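Cuaderno del taller de cerámica
17 de noviembre de 2025

Hoy continúo con las pruebas del esmalte mate que Pierina Monti dejó empezado. Escribo todo con detalle, porque en la entrada anterior olvidé apuntar el peso del agua y después no pude repetir nada. La receta es la misma del frasco marcado Mellitau: feldespato, caolín, carbonato de calcio y un poco de sílice. Preparé 500 gramos de mezcla seca y la pasé 2 veces por el tamiz de malla 80. En el tamiz quedaron unos granos duros, que yo creo que son del caolín viejo. Los molí en el mortero y los devolví al cubo.

La mezcla se asienta muy rápido. A la hora ya había en el fondo una capa tan compacta que la espátula no entraba bien. Pierina me había aconsejado añadir bentonita, pero siempre mojada desde el día anterior, y de esto me acordé tarde. La puse en agua caliente y la batí mucho tiempo. Se hicieron grumos igualmente. Para la próxima vez: bentonita en remojo la noche antes, con tapa.

Las placas de prueba son de la arcilla Farina, la clara, bizcochadas el mes pasado. Hice siete placas. Las tres primeras con una inmersión, las tres siguientes con dos inmersiones, y la última con pincel, solamente por curiosidad. Los números van escritos atrás con óxido de hierro. No usar más el lápiz, que se borra en el horno.

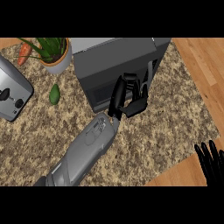 La placa del pincel se secó de manera irregular y tiene una grieta fina en la esquina. No la retiro, quiero ver si la grieta se cierra al fundir. En las de dos inmersiones el esmalte se levanta un poco en el borde si se pasa el dedo. Puede ser demasiado grosor, o puede ser el polvo del bizcocho, que no limpié con esponja en todas (limpié la 4 y la 6, las otras no).

El horno Cuvico está libre hasta mañana por la tarde. Lo cargué con las placas en el estante medio y los conos delante de la mirilla. Programa lento, con una meseta al final y enfriamiento controlado – este enfriamiento es lo que da el mate, según las notas de Pierina. Si se enfría solo, sale satinado y parece otro esmalte. El estante de abajo tiene casi 7 milímetros de curva, hay que darle la vuelta o cambiarlo antes de enero.

Pendiente:
Preguntar a Plultirik si todavía venden el caolín en saco pequeño.
Lavar el tamiz hoy mismo, no dejarlo en el fregadero.
Pesar el agua y escribirla en la tapa del cubo.
Copiar las notas de Pierina sobre la meseta, su letra ya casi no se lee en la hoja mojada.

El cubo del esmalte queda tapado bajo la mesa del torno. Por favor, no remover hasta que yo abra el horno y vea las placas.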